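Industry > Automation > Standards and practice

News Guides Events Contact

Forgate issues practice note on simulated tool handling

Forgate has released a practice note on how test groups should set up, run and record simulated trials in which a robot arm handles hand tools near a work surface. The note takes effect in August and applies to every lab that reports results through the Forgate register. It replaces a section of the general simulation guideline that dealt with tool handling in a single paragraph.

The main change concerns the tool record. Until now a lab could log a trial as "arm with tool" and leave the rest to the scene file. Under the new wording, each run must name the tool as modelled, the point at which it is held, its pose at the start of the run and the closest part of the work surface. Tools with an edge or a point go in a separate class and carry a minimum clearance value, which the lab sets before the first run and may not alter within a batch.

Ladi Effiong, who led the drafting, said most of the text was written in response to records that could not be compared. "Two labs would report the same task and the same arm, and we could not tell whether the tip started above the bench or in contact with it," Effiong said. "The clearance is one field. It should be filled in."

The review drew on 3,005 simulated runs submitted by Sesex and Olaniyan. Of the 38 scene files behind those runs, 15 had no stated clearance and 6 gave the clearance in units that did not match the rest of the file. Forgate has asked for the 21 files to be corrected and resubmitted. The runs themselves stay on the register in the meantime, marked as provisional.

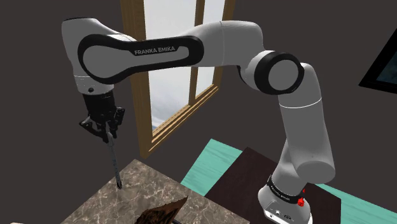 Simulated Franka Emika arm holding a long, thin tool point down over a marble countertop.
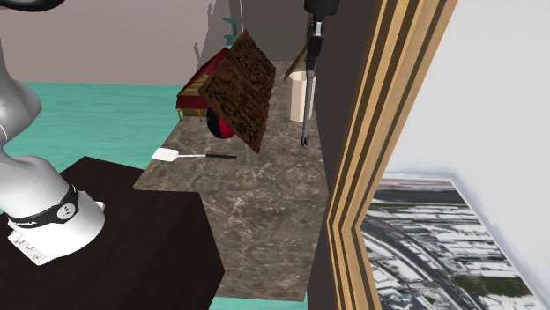 Page last changed: August, 4:10 pm

Surrounding objects are covered in part two of the note. Anything on or over the work surface must be listed, including objects that take no part in the task, and each must be marked as fixed, free or suspended. The suspended class is new. Earlier scene files tended to enter hanging objects as fixed, and the contact results were then wrong whenever the arm or the held tool touched one. A suspended object must now have its attachment point recorded and its swing limits set.

Walls, floors, door frames and other background parts need to be listed only if they fall within the reach of the arm. Surface finish is left to the lab, with one condition. Where a trial relies on rendered views for any part of the control or the scoring, the finish and the lighting must be held constant across a batch, or the variation must be declared.

Part three deals with camera views. A lab that scores runs from rendered views must supply at least two, and one of them must show the base of the arm. The note does not fix the angle. It asks that the views be stored with the run and that each carry the simulation time. Views kept only for publicity are outside the scope.

Janeck, which supplies the scene checking software used by several labs on the register, said an update would flag missing clearance values and unmarked suspended objects before a batch starts. The check can be turned off, but the batch header will show that it was. Sesex has asked for the same check to be made available as a standalone script, and that request is still open.

The note makes no claim about physical cells. A clearance that is acceptable in simulation carries no weight in a risk assessment for a real arm, and labs moving a task from one to the other must begin the assessment again under the rules that apply at their site. Effiong said this point had been moved to the first page after comments on the draft.

Batches already under way may be finished under the old wording, provided the header gives the guideline version. Mixed batches will be returned. Comments on the suspended object class can be sent to the drafting group until the next scheduled review.

Related items
Units in scene files: a short guide
Olaniyan publishes gripper contact test set
Register changes: provisional and withdrawn runs
Janeck scene checker, release notes
Draft wording on camera views open for comment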